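4. Jars, lids and a very good year for plums

Figure 1. Rendered view from above: two robot grippers, fingers pointing up, over the white faceted body.
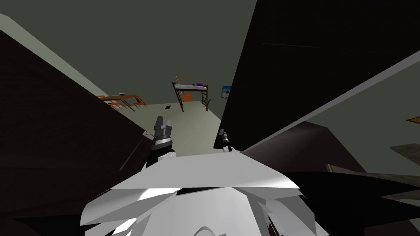
4.1 What happens to the jar when the fruit is cheap

Section 3 dealt with the fruit itself. Large crop, price falls, simple enough. Now the things bought along with the fruit. Jars mostly, also lids, sugar, labels. A cheap plum is not much use to a jam maker with nothing to put it in, and so a good harvest pushes out the demand for glass. The supply of plums moves right, we slide down the demand curve for plums, and the demand curve for jars moves right. Two markets, one shock.

How far the jar price goes up depends on how fast more jars can be made. In the short run, not very. A glass furnace runs day and night and is booked months ahead. Changing the mold means stopping a line. So we expect the jar price to rise first and the quantity to catch up later, and we expect lids to behave differently, as lids are stamped from sheet and a second shift can be put on within days.

4.2 Data

Invoices from four sellers and buyers: Fanetik (jars), Zurex (lids and closures), Kubíček (plums, own orchards and bought in) and Gratia (jam, mid-size). 2631 invoices after cleaning, covering 39 weeks. The file was closed on 29 April 2019, and anything booked after that is out, including a batch of credit notes we would have liked to have.

Cleaning was by hand. We dropped samples, returns, and orders of fewer than 20 jars, which are gifts or replacements for breakage and carry a price that means nothing. Jars are converted to a standard size using the weight of glass. Not perfect. A hexagonal jar has more glass for the same jam, and buyers pay extra for the look, so we keep a separate dummy for shape. Lids come in twist-off only; the clip kind was too rare to use.

Freight is a problem. Fanetik quotes delivered, Zurex quotes at the gate. We added a flat freight charge to the lids so that the two can be compared, and reran everything without it. The signs hold. The size of the lid effect shrinks a little.

4.3 Results

The plum price at Kubíček drops in the first weeks of picking and stays down until storage fruit takes over. Jar prices go the other way with a lag. The rise is sharpest for buyers with no standing contract, as it should be – contract buyers had locked in their price the January before and simply called off more pallets. Where the contract had a ceiling on volume they hit the ceiling and then joined the others in the spot market. That is when the spot price really moves.

Lids: a small bump, then back to where they were. This fits the story of easy supply. One could also say that lids are kept in stock by every jam maker, being light and easy to store, and that nobody had to buy in a hurry. We can not separate the two with this data. Stock levels at Gratia would help but we have them for jars only.

The jam price hardly moves. Cheaper fruit, dearer glass, and the two partly cancel. For Gratia the glass is the larger cost in the small jar and the fruit is the larger cost in the big one. So the same harvest that made the big jar cheaper to fill made the small one more expensive. The retail prices do not show it. They are set once a season and shops dislike changing them, a point we return to in section 6.

4.4 Elasticity, quickly

For spot buyers the quantity of jars ordered barely reacts to the jar price during the harvest. Fruit is ripe, it has to be cooked or it rots, and the jar is a must. Demand close to vertical for those few weeks. After the harvest the same buyers turn into careful shoppers again and put off orders when the price is high. Same firms, same jars, different week, very diffrent elasticity. Pooling the whole period gives an average that describes no week in particular, hence the split in all the regressions that follow.

A minimum order of 2000 jars applies to new customers at Fanetik. This keeps the smallest jam makers out of the spot market entirely, and they buy through resellers, whose invoices we do not have. If anything their demand is even less elastic. Our estimate is then a bit too high in absolute value. How much too high, no idea.

4.5 Things that could be wrong

One harvest. That is the main one. A second large crop with jar makers prepared for it would look different, as furnace time would be booked earlier and the lag in supply would be shorter or gone.

Substitutes, also. Some of the plums went to brandy and some to drying, and neither needs a jar. When jars get expensive, more fruit should go that way. Kubíček's invoices name the buyer and not the use, so we sorted buyers by trade, and the mixed ones (jam and brandy under one roof) went in with jam. Moving them to the other group makes the jar result slightly weaker, no change in sign.

Last, energy. Gas is a big part of the cost of glass and the gas price was not constant over the period. We include it as a control with one lag. Two lags gives teh same picture with wider errors. Full table in the appendix.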